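Minutes of the data collection meeting, Lundwood project
Held in the upstairs room at Fernness, October, 9:30 a.m.

The minutes of the September meeting were read and accepted with one correction. The spare gripper fingers were ordered by Flestadham, and the earlier minutes had it as Fernness.

1. Microphone stand task

The group went over the task as it is now being recorded at the Fernness cell. The operator drives both arms by hand from the leader station and places microphones into the clips on the stands.

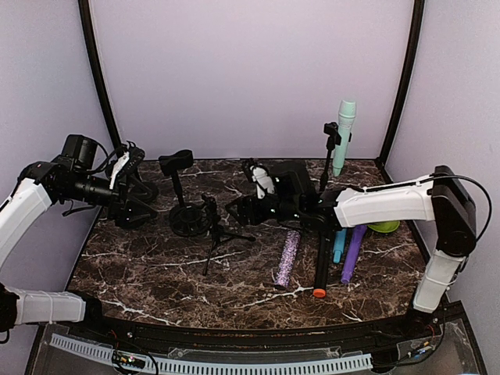
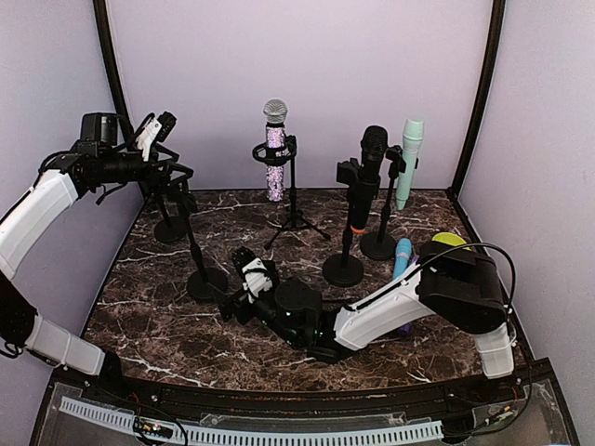
Microphone stand task, Fernness cell, two arms.

The target for this task is 3000 accepted episodes. The operators reported that the work is going at a steady pace but that placing a microphone in a clip takes longer than the old cup and tray task, and that the schedule was drawn up using cup and tray times. The schedule will be redone. The target stays as it is.

There was a long discussion on where an episode should start and stop. At present some operators start recording with the arms already over the table and others start from the rest position. The training side said that mixed starts are not a problem in themselves, but that the first moments of an episode should not include the operator settling into the controls. Agreed that recording starts once both arms are still, wherever they are, and stops when both grippers are open and clear of the stands.

The Flestadham members asked whether one arm should always steady the stand while the other does the placing. The operators said they do this when the stand is light and skip it when the base is heavy enough to stay put. The training side would like to keep both. It was agreed not to write a rule, but the task sheet will say that either arm may do either job, and operators should switch from time to time. Left-handed placing is short in the set so far.

2. Rejected episodes

84 episodes were rejected in review since the last meeting. The reasons given on the review sheets were read out. The most common was a dropped microphone that rolled out of reach. After that came stands knocked over, then episodes where the wrist view was blocked for most of the run.

A member from the training side asked that drops not be thrown out automatically. If the operator picks the microphone up again and finishes the job, the episode is useful and may be more useful than a clean one. The reviewers said they had been following the written rule, which says any drop is a reject. Agreed to change the rule:

- Drop followed by a recovery and a finished placement: accept, tag as "recovery."
- Drop with no recovery: reject.
- Stand knocked over and set upright by the arms: accept, tag as "recovery."
- Stand knocked over and set upright by hand: reject.

Reviewers will go back through the 84 and pull out any that pass under the new rule. Nothing older than that will be looked at again.

One reviewer objected to the third point on the grounds that a policy trained on it may learn to knock things over first. This was talked over at some length. The training side said the tag lets them leave those episodes out or cut the first part off, and that they would report back if it caused trouble. The objection is noted here at the reviewer's request.

3. Resetting the table

The operators have been resetting the table between episodes from memory, and the layouts have drifted toward a few favorites. A check of the start images showed the same stand in nearly the same place for long runs.

Wan, the layout script written at Flestadham, can print a new layout for each episode. It was tried for one morning and slowed the work down a good deal. The operators said the printouts ask for placements to a finer degree than anyone can manage by eye, and that it sometimes puts two stands in the same spot. Flestadham will fix the overlap and change the output to a simple grid. Until then, operators will move every stand after each episode and change which microphones are out after every tenth.

It was also asked whether loose items should stay on the table during recording. Agreed that they may, as long as they do not block the placement. They should be moved around like everything else.

4. Language labels

Each episode carries one line of text. Reviewers found that the same job is being written up in many ways, and that some lines name the wrong color. The training side does not mind varied wording and would like more of it, but the color and the object have to be right. Operators will write the line after the episode and not before, so that it matches what was done. Reviewers may correct a wrong color without sending the episode back.

Whether to call the holder a "clip," a "clamp" or a "holder" was raised. All three are allowed.

5. Equipment

The right arm at Fernness has been stopping with a joint temperature warning late in the afternoon. It clears after a rest of 9 minutes or so by the log - the operators have been using the time to do labels. Flestadham asked for the logs from the days when it happened. They will be sent over.

The cables at the wrists need to be checked at the start of each shift. One worked loose last month and a batch of episodes was saved with no wrist video. The recording software will be changed so that it refuses to save if any camera stream is missing. This was asked for in the spring and has been moved up the list.

Disk space on the recording machine is low. Uploads will run overnight, and local copies will be deleted once the upload has been checked at the other end.

6. Next task

Two choices were put forward, sorting cutlery into a drawer tray and coiling short cables. Cable coiling was thought to be the better test for two arms but nobody was sure how to judge a finished coil. Fernness will record a small trial of each and bring it to the next meeting. The target for whichever is picked will also be 3000 episodes.

7. Other business

The chairs at the leader station are to be replaced. Operators asked for a limit on time at the controls without a break. Agreed at one hour, effective now.

Visitors to the cell should be told to stay out from behind the operator during recording.

Actions
Fernness: redo schedule, send joint temperature logs, record the two trials.
Flestadham: fix Wan, change output to grid, add missing stream check.
Reviewers: go through the 84 again, update the review sheet.
Training side: new wording for the task sheet.

Meeting closed at 11:15 a.m. The next meeting is in November, same room.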